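2020-02-03

Cell diary, evening, tea going cold beside me
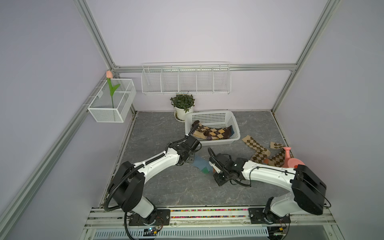
What a good day! I went in meaning to do an hour on the cables and came out at half past six with black hands and a stupid grin. The cell is back up, both arms, and the left one moves better than it has since October.

I'll start with the left arm, as that was the whole reason for going in early. It had been twitching at the wrist whenever it reached right out towards the middle of the floor. Only a tiny shiver, and only on the long reach, so of course it behaved perfectly every time Birthe came over to look. Last week I blamed the gripper. Wrong! I had the gripper off and on again and the shiver stayed exactly where it was. This morning I switched everything off, locked the supply and worked my way along the corrugated conduit with my fingers, from the wrist back down the forearm, and just short of the shoulder I felt it: a stiff bit, where the cable inside had been pulled tight. Somebody (me, I think, in October) had clipped it with far too little slack. When the arm was folded up you'd never know. Stretch it out and the whole run was being tugged like a dog lead.

So I undid the lot and laid it again with a proper loop round the shoulder joint. I do love that job. You move the arm by hand, slowly, right to the end of its reach, and watch what the conduit wants to do, then you give it a little more room than it asks for. The first loop was too big and rubbed on the post when the arm swung out left. The second one was fine. I put two new clips in and left the old ones in the tin for Manuela, who keeps everything.

The right arm I mostly left alone. Its cable along the forearm is thinner and easier to see, and I wiped it down and looked for rubbed patches and found none. I did go round the base bolts on both plates with the torque wrench. Three on the left took a small turn before it clicked. All of the right ones clicked straight away. I've put a dab of paint pen across each head so next time we can see at a glance if one has crept.

Then the rail. I took the vacuum to it with the soft brush, and went very gently round the little board under the left base. I'm still not keen on where that board lives. It hangs on thin wires within easy reach of a careless sleeve, and mine is the most careless sleeve in the building. Birthe wants to print a small cover for it with a gap so the light still shows, and she's already drawn one on the back of a Lovik delivery note. I said yes please before she'd finished the sentence.

The slotted panel along the bottom was worse than I expected. Grey fluff, loads of it, the kind you can lift off in one piece like felt. That'll be the socks. We've run the Bikus tidying job almost without a break, and argyle or plain, they all shed. I've written "slots, every fortnight" in the log and underlined it twice.

After lunch, power on, homing, and the bit I'd been looking forward to all day. Counter said 1,057 cycles since the last service, which I wrote down before resetting it. Gripper check first, open and shut on both sides, then slow moves with my hand on the stop button, then the long reach. Smooth! I made it do the long reach again and again, just for the pleasure of it. Manuela came in with her coat on and stayed to watch, and then she took her coat off again.

We left the props in while we tested, since they're what it has to work round anyway. The pink watering can is the one that worries me, with that spout sticking up so near the right arm. I've asked for a slower approach on that side until Cleten send the new settings. Manuela thinks I'm fussing. Maybe, but I'd like to fuss for a week and see.

Still to do: order conduit clips (we're down to the last few), ask Baranauskienė about a spare gripper motor, and reach 2,000 cycles before touching anything else on the left arm. I shall find that last one very hard.

Birthe has just messaged to say the cover is on the printer. I'm going in early again tomorrow.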